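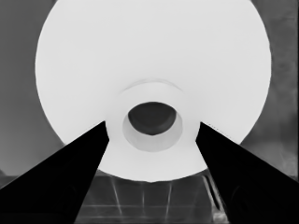
*2 min read*

## Wrist view, collar approach

The fingertips now stop on either side of the collar in the sim, with a gap slightly wider than the collar itself. Closing is a separate step in the Sorness script. I moved the approach pose back 27 mm in July and left the grip force alone.

The white disc gives the Melora tracker very little to hold on to, so I key on the dark opening in the center. Next job is porting the pose to the arm on my bench and rechecking the wrist offset.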